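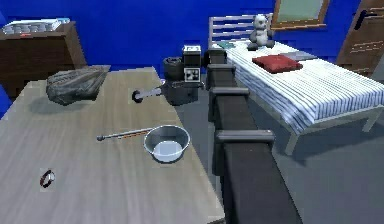
Braço simulado ao lado da mesa do quarto, com a haste na garra. Cluvach, cena de manipulação.

1/ Passei a semana com a licença de avaliação do Cluvach, o pacote de cenas domésticas simuladas da Poltex. Notas soltas, sem ordem de importância. Licença paga por mim, sem desconto.

2/ O que vem no pacote: cenas mobiladas, braço já configurado, câmaras colocáveis em qualquer ponto e um exportador de registos. A instalação correu sem surpresas numa máquina com 2 placas gráficas. O instalador pede permissões de administrador para uma coisa que devia ficar na pasta do utilizador.

3/ Manipulação em mesa: a escala dos objetos é coerente entre si. Taça de inox, haste fina, anel pequeno. O anel é o caso difícil. Com o passo de física predefinido, os contactos em peças finas ficam nervosos. Reduzi o passo para metade e estabilizou, com o custo esperado em tempo de cálculo.

4/ O marcador fiducial na zona da garra poupa trabalho a quem quer comparar a pose estimada com a pose real da simulação. Falta documentação sobre o referencial usado. Tive de o deduzir dos registos. 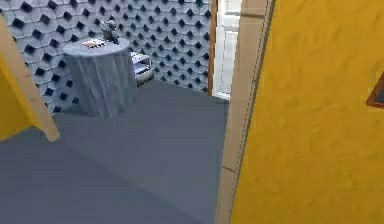
5/ Passando à navegação: corri 573 episódios com o planeador Flellton, que é o que a Poltex recomenda no manual. Metas em divisões contíguas, partida aleatória, sem mapa prévio.

6/ As falhas concentram-se nos vãos de porta. O raio de segurança predefinido é largo demais e o planeador desiste em passagens onde a base cabe com folga. Há um parâmetro para isso, mas só é lido no arranque. Mudar a meio da sessão não dá erro nem tem efeito.

7/ Texturas: papel de parede geométrico com relevo aparente é bom teste para profundidade estereoscópica. A profundidade estimada ondula onde a parede é plana. Quem usar a profundidade perfeita do simulador não vai dar por isso e vai ter problemas mais tarde.

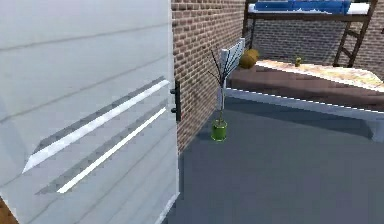 Vista rente à porta branca do armário. Ao fundo, vaso verde com ramos finos e cama baixa.

8/ Os ramos do vaso são geometria fina, e a malha de colisão não acompanha a malha visual. No Cluvach a colisão é um cilindro simples. Para navegar chega. Para planear um braço ali perto, não chega. Dá para substituir a malha à mão, objeto a objeto.

9/ Comparei com o Nkosi, que uso há mais tempo. O Nkosi tem colisões melhores e menos variedade de mobiliário. A 800 passos por segundo, o Cluvach ainda responde; o Nkosi, na mesma máquina, começa a perder mensagens. 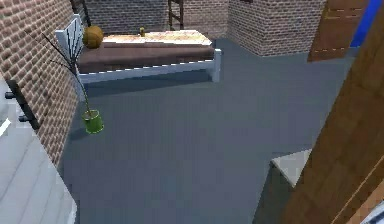 Mesmo tipo de quarto em tijolo, de outro ponto: cama castanha, balde verde translúcido, painel de madeira em primeiro plano.

10/ Oclusão: com um painel grande tão perto da câmara, o detetor que uso perde confiança nos objetos pequenos em cima da cama. A bola aguenta-se. A garrafa amarela falha em boa parte das vistas. Os contornos saem serrilhados na qualidade média, convém subir antes de culpar o modelo.

11/ Suporte: abri 7 pedidos. Respostas em inglês, técnicas, sem conversa de vendas. O do parâmetro do Flellton continua aberto. Dizem que a correção sai em maio.

12/ Preço: a licença é por posto e não por máquina, o que complica a vida a quem tem um servidor partilhado. Perguntei por licença flutuante, não existe.

13/ Para navegação e perceção em interiores, renovo. Para manipulação fina fico no Nkosi até haver malhas de colisão decentes. Ficheiros de configuração na sexta-feira, no sítio do costume.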